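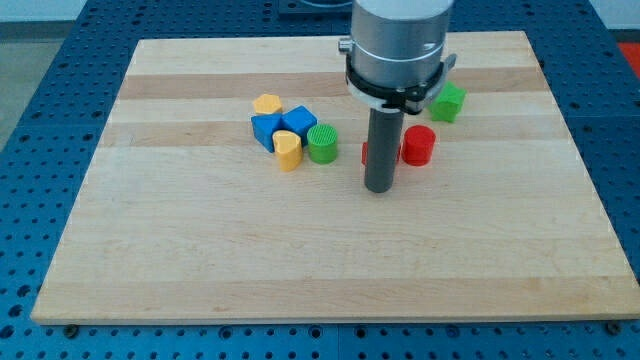

Does the replanner need the block poses again after every push, or only at the start of an episode?

After every push. The planner keeps no model of how the blocks move, so it throws away the old poses and asks perception for a new set before it picks the next target.

I'm putting that at the top since it has come up on the list twice now and the wiki page still describes the old behavior. I'll fix the page this week.

On to Duygu's message.

Duygu Dönmez wrote:
> I updated to the current Griltow branch and the push policy now stalls
> when blocks are touching. It plans, sends nothing, plans again. The log
> repeats "no valid contact" until the episode times out. Single blocks
> in the open are fine. I went back to the January tag and the stall
> goes away, but then the segment merging is bad again, so I would
> prefer to stay on the new one. Is there a parameter I am missing?
> Also, is the tool radius still read from the Laltthorpe config or did
> that move?

I can reproduce the stall. I replayed 1,463 logged planning calls through the current branch over the weekend, and 444 of them came back with no valid contact. On the January tag the same calls give 3. Of the 444, 436 have at least two blocks closer together than the tool diameter. I haven't looked at the remaining ones yet.

The cause is in the contact sampler. It walks the outline of the target block and drops any point where the tool would overlap a neighbor. In the old code the overlap test used the bare tool radius. In the new code it uses the radius plus the clearance margin, and the margin gets added a second time when the outline is inflated. With a block in the open this only means the tool comes down a bit farther away than it needs to. In a tight group there is nothing left to sample on most sides, and the outside faces are often lost too.
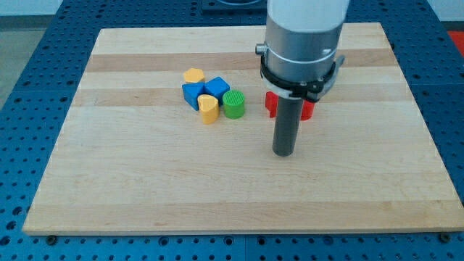 The second part of the problem is what the planner does when the list of contacts is empty. It should move on to another block and try to open up the group from the outside. At the moment it goes back to perception, gets the same poses, chooses the same target and ends up in the same place. That loop was there before, we just almost never hit it.

I have a patch for both on the branch contact-margin. It does the following:

The margin is applied once, in the sampler. The outline inflation now takes the tool radius only.

If a target has no contacts, it goes on a skip list until the next push has been executed. The planner then takes the next block by distance to goal.

If all blocks are on the skip list, the episode ends with an error and the poses are written to the log. Before this it would run until the timeout, and the log gave you very little to work with.

The patch does not change the merging code from Uysal, so you should keep the better segments.

As for parameters, you can set clearance_margin to zero as a stopgap on the current branch. I wouldn't leave it that way, as the tool can then be placed right against a neighbor and any pose error will put it on top of a block.

The tool radius did move. It's in the Zoratholm tool file now, under the end effector entry. The Laltthorpe config is still parsed, but the value in it is ignored without a warning. I'll add a warning. If you have changed the rod since spring, please check that number first, because it feeds into both tests.

One thing I'm not sure about is curved blocks. The sampler spaces its points by angle, so on a cylinder you get an even spread, but on the heart the points bunch up near the notch and the long sides get few. Spacing by arc length would be better. It's a small change but it will shift the results for anyone comparing against older runs, so I'd like to hear objections before I merge it.

Duygu, could you try contact-margin on your setup and send me the planner log from one or two episodes with touching blocks? The full log please, the summary leaves out the rejected contacts.

Hülya Çınar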